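Unit 4 handout – Where a product comes from
Issued 14 January 2020. Read before the seminar and bring it with you.

This unit is about supply chains: how materials and parts move from where they are made to where they are used, and who carries the risk at each step. We start with manufactured goods because their parts are easy to name. A desktop computer has a motherboard, a power supply and a case, and each may come from a different firm. Metal sections used in frames and equipment have a shorter chain, but the same questions apply.

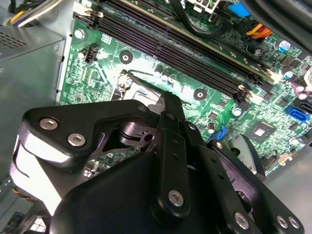
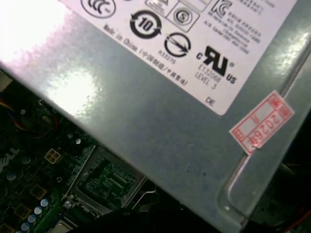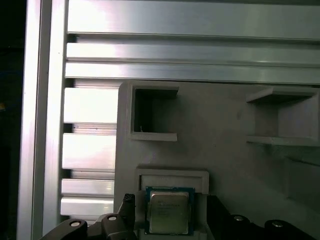

A motherboard, a power supply with "Made in China" on its label, and aluminum extrusions.

## 1. Terms you need

**Tier.** A firm's distance from the final seller. A tier 1 supplier sells straight to the company whose name is on the product. A tier 2 supplier sells to tier 1, and so on down to the mine, farm or forest.

**Lead time.** The time between placing an order and having the goods in hand. It includes waiting, which is usually the largest part.

**Safety stock.** Goods held in case demand is higher or deliveries are later than planned.

**Landed cost.** The price paid to the supplier plus freight, insurance, duty and handling. Students often compare supplier prices and stop there. In the exam this loses marks.

**Country of origin.** For most customs purposes, the place where the goods were last changed in a substantial way. A label naming one country tells you little about where the raw materials came from.

## 2. Case: Lengate and its two suppliers

Lengate sells desk lamps. It does no manufacturing of its own. Each lamp has a metal arm, bought from Nesau, and a driver circuit, bought from Sokenetti. Farah assembles the lamps and ships them to Lengate's warehouse.

Lengate orders 4,000 lamps for the fall season. The goods must be in the warehouse by the start of September. The details are as follows:

- Nesau needs 59 days to deliver the arms.
- Sokenetti delivers faster, but buys one chip from a single tier 2 source.
- Farah will not begin assembly until all the parts have arrived.
- On the last order, 194 driver circuits failed inspection and had to be replaced.

Lengate has a contract with Farah only. It has never dealt with the chip maker and did not know its name until the last order ran late.

Two points to take from this. First, the assembly date depends on the slowest part, so paying Sokenetti for faster shipping gains nothing while the arms are still on their way. Second, the chip is a small share of the cost of the lamp but can stop the whole order. Cost and risk are separate measures and should be listed in separate columns.

## 3. Holding stock or waiting for it

A firm that holds a lot of stock pays for space, insurance and goods that may go out of date. A firm that holds very little pays when something goes wrong. Most firms sit between the two, and they treat different parts differently.

A common rule is to hold more of the parts that are cheap, small and hard to replace – the chip is a good example. Parts that are bulky and sold by many suppliers can be ordered closer to the date. Lamp arms are somewhere in the middle. They are bulky, but Nesau cuts them to Lengate's drawing, so another supplier would need time to set up.

Note that stock held by a supplier is still stock. If Farah keeps spare circuits on its shelves, the cost will show up in Farah's price sooner or later.

## 4. Mapping a chain

Use this method for the written assignment.

1. Choose one product with at least two main parts.
2. Write the final seller at the right side of the page.
3. Work left, one tier at a time. Mark unknown firms with a question mark and leave them in.
4. Write the lead time on each arrow, if you can find it.
5. Circle any part that has a single source.

Do not guess the name of a supplier. A map with honest gaps is worth more than a full one with no evidence behind it.

## 5. For the seminar

Be ready to discuss the following:

- Should Lengate sign a contract with Sokenetti directly? What would Farah lose?
- Who should pay for the 194 failed circuits, and does it matter at which stage they were found?
- How would your answer change if the lamps were sold all year?

Maps are due at the start of the seminar, on paper, one page only.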